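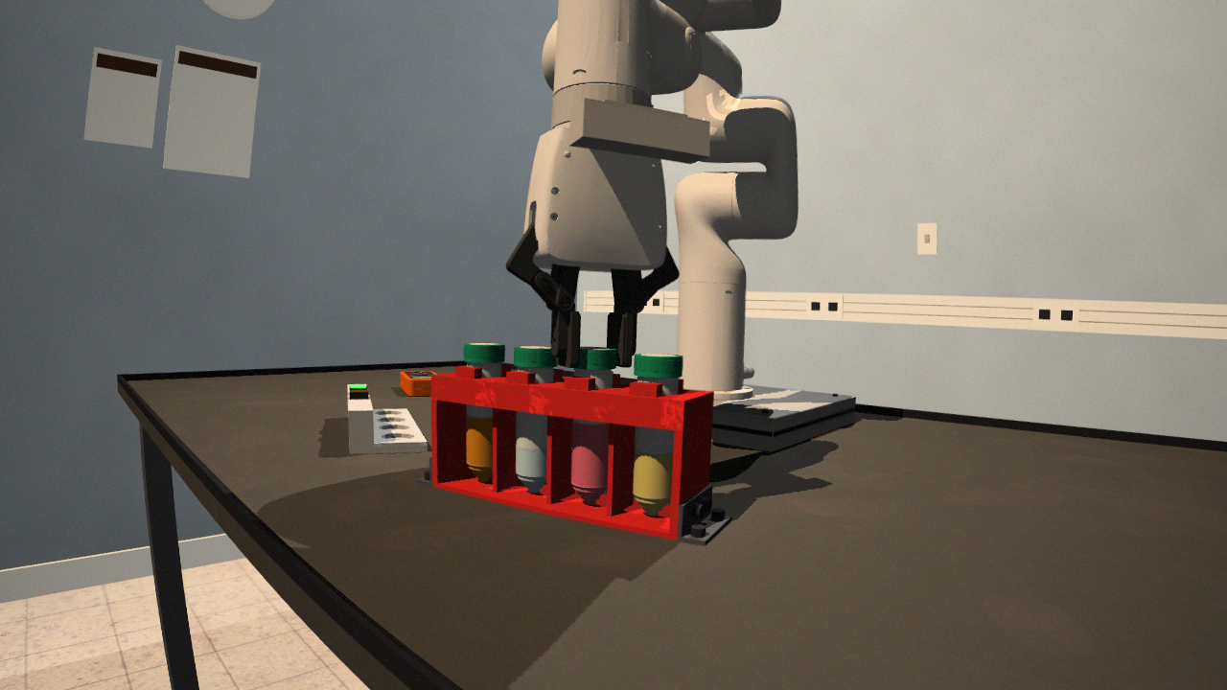
Eilidh Tosh wrote in June to ask whether a sourdough starter can die of being left alone, and whether it would know. The first half of that is the most common question we get, so it goes at the top. The second half is between Eilidh and the jar.

## Can I kill it by forgetting it?

You can, but it takes commitment. A starter at the back of the fridge will go gray, sulk, and grow a layer of dark liquid that smells like nail polish remover. Pour the liquid off or stir it in, feed what's left, and wait a day or two. Pink or orange streaks are another matter, and so is anything fuzzy. Throw that out, jar and all if the jar is cheap.

## How often do I feed it?

On the counter, every 12 hours if your kitchen is warm, once a day if it isn't. In the fridge, once a week, or whenever guilt strikes.

## How much do I feed it?

Equal weights of starter, flour, and water. Please use a scale. I have had long letters about cups, and I've read nearly all of them, and I still think you should use a scale.

## Does the flour have to be expensive?

No. Plain unbleached all-purpose is fine. A spoonful of rye will perk up a slow starter, and after that the rye can go back in the cupboard for another year. I once spent a month feeding mine a stone-ground flour from Granmont that came in a cloth bag with a ribbon. The bread tasted the same. The bag holds clothespins now.

## My bread is flat. Is it the starter?

Possibly. Drop a spoonful of starter in a glass of water a few hours after feeding. If it floats, it's probably ready. If it sinks, feed it again and bake tomorrow. If it floats and your bread is still flat, you let the dough sit too long or not long enough, and the only way to find out which is to bake another flat one.
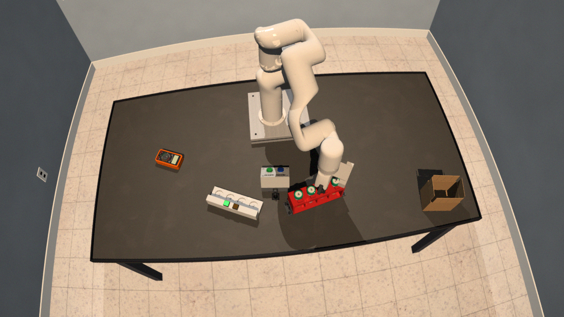 A cold kitchen will also do it. Dough that doubles by lunch in July may need until bedtime in January, whatever the recipe says. Watch the dough and ignore the clock, unless you have to be somewhere.

## Do I have to throw half of it away every time?

You have to take half out. Where it goes is up to you. Pancakes are the usual answer, then crackers, then the compost once the family has started hiding from the crackers. If you never remove any, the arithmetic gets ugly and you'll need a bathtub.

## Do I need a proofing box?

I own one, a Lusell, bought in a weak moment. It keeps dough warm. So does an oven with only the light on, and the oven was already here. Put a note on the door if you go that way — I have preheated a starter, and it did not come back.

## Should I name it?

People do. Mine hasn't got one, and it rises anyway.

## Can I have some of yours?

Yes, if you can pick it up and bring a jar with a lid. I don't mail it anymore. It's alive, it makes gas, and the post office and I have already had that conversation.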